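Tinov Bench Cell - Builder's Guide
Section 4: Placing the fixtures and teaching the block routine
Revised August 14, 2026

This section assumes the arm is bolted down, the tray is fixed to the bench and the self-test in Section 3 has passed. If the self-test stopped on a joint error, go back and clear it before you put anything in the tray. The steps below apply to a home build and to a shared workshop build. Where the two differ, a note says so.

You will need:
The U-channel block
The black saddle holder, printed from the Tipoki file set
The shape-sorting board
Two small screws for the holder
A steel rule, a soft cloth and a pencil

4.1 Before you start

CAUTION: Keep hands out of the tray whenever the drive light is on. The arm can start a move without a sound when a routine is queued. Press the stop button and wait for the drive light to go out before you reach in.

CAUTION: Do not lean on the tray walls. They are folded panels and will spring back, but the floor may shift under them and your taught points will be off.

1. Switch the controller to Hold.

2. Wipe the floor of the tray with the dry cloth. Do not use solvent. Small scuffs and paint chips on the floor do not matter unless they sit under a fixture.

3. Check that the arm cable is strapped back along the housing and does not hang between the fingers. Move the wrist by hand through its full turn and watch the cable. If it pulls tight, loosen the strap one notch and try again.

4. Open the gripper fully from the Jog page. The two fingers do not match, and this is correct for the Bondumetti finger kit.

NOTE: In a shared workshop, load your own profile before you jog. The last user's speed limit stays in force until you do.

4.2 Placing the fixtures

1. Set the board at the back of the tray. Leave enough room behind it to get a finger in, as you will want to lift it out later.

2. Screw the holder's upright to its base, one screw on each side. Tighten by hand with a short driver. Printed threads strip easily - stop as soon as the head seats.

3. Stand the holder in front of the board, left of centre, with the curved edge up and the base toward you.

4. Lay the block on its base to the right of the holder, with the open channel facing up. It can lie at an angle. The routine finds the angle for itself, provided that both ends of the block are clear of the wall.

5. Raise the arm until the fingers are above the block and spread wide. 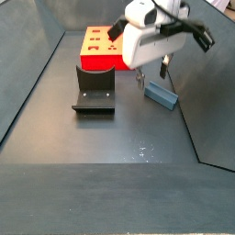

6. Lay the rule along the tray floor and measure from the rear wall to the back of the holder. Write the figure on the set-up card. You will need it whenever the holder has been taken out.

7. Mark the two front corners of the holder base on the floor in pencil.

NOTE: Earlier copies of this guide told you to tape the holder down. Do not do this. Tape creeps over a long run, and the holder then moves by small amounts that are hard to find. The weight of the base is enough if the floor is clean.

4.3 Setting the grip

The gripper closes until it meets the set force and then holds. The force value has no units. It runs from zero up to 2,000, and the value that suits one build may not suit the next.

1. Open the Grip page and enter 730.

2. Close the fingers on the block and lift it a short way off the floor.

3. Press lightly on the end of the block with a pencil. If the block tilts, raise the force in small steps and lift again. If the pads leave a mark, lower it.

4. Store the value under your own profile.

CAUTION: Do not go past the orange mark on the force bar. The finger mounts will bend before the motor stalls.

5. Check the knurled screw on the metal finger. It should be snug by hand. Do not use pliers on it.

4.4 Teaching the board approach

The approach point is the place where the arm pauses above the board before it moves down. Teach it with the block in the grip, since the tip of the block is what has to clear the board and the fingers sit well above it.

1. With the block gripped, turn the wrist until the block hangs upright, notched end at the top.

2. Jog across to the board at slow speed. Approach from above. Never come in from the side, as the block will catch the edge of the foam and push the whole board along.

3. Switch the view to the wrist camera.

4. Lower the arm until the tip is just clear of the surface. Use the round cutout in the centre of the board as your reference. The tip should sit a little to one side of it so that you can still see the hole.
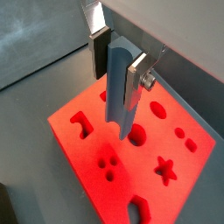

5. Press Store Point and name it BOARD-A.

6. Jog straight up until the tip is well clear, then store a second point as BOARD-A-UP. The routine always passes through the upper point first.

7. Run between the two points a few times at slow speed. Watch the tip against the reference hole. It should come back to the same place on each pass.

If it does not, check these in order:
The block is slipping in the fingers. Go back to 4.3.
The board has moved. Push it back to its mark and teach the point again.
The wrist joint has play. See the Skitville joint sheet supplied with the arm.

NOTE: The wrist camera looks at the board from an angle, and a tip that is high above the foam will look as if it is over a different hole. Judge position only when the tip is low.

4.5 Teaching the holder position

This is the slowest part of the set-up. The holder has a curved upper edge with a point at each end, and either point can foul a finger if the wrist is turned the wrong way.

1. Bring the arm over the holder at full height with the block still upright.

2. Move to the rear side of the upright plate. The block goes behind the curve, and the base of the holder stays on the opposite side.

3. Lower in small jogs. Stop each time and look at the gap between the finger pad and the nearest point of the curve. The camera view hides the lower end of the pad once it drops behind the holder, so check from the side of the tray as well.

4. When the block is standing upright behind the curve and the channel at its top is in plain view, stop. Do not press it against the plate. 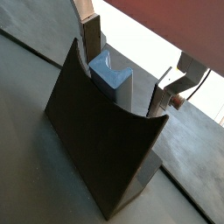

5. Store the point as HOLD-A.

6. Open the gripper by the smallest step that frees the block. A full opening here will swing a finger into the holder.

7. Jog straight up. Store HOLD-A-UP once the fingers are above both points of the curve.

CAUTION: If a finger touches the holder on the way up, stop and back down along the same line. Do not jog sideways to free it.

NOTE: Strong light from one side washes out the wrist view and leaves the black holder with very little detail. Turn the lamp away or lower the exposure on the Camera page. Changing the exposure does not affect stored points.

4.6 Trial run

1. Put the block back on the tray floor, channel up.

2. Set the speed to 21 and the repeat count to 4.

3. Stand where you can reach the stop button and press Run.

4. After the last repeat, set the controller to Hold and measure the holder again from the rear wall. Compare with the set-up card. If the figure has changed, put the holder back on its pencil marks and repeat 4.5.

5. Save the routine to the card slot as well as to the controller. The controller memory is cleared by a firmware update, including the June release.

Go on to Section 5 for sorting routines that use more than one block.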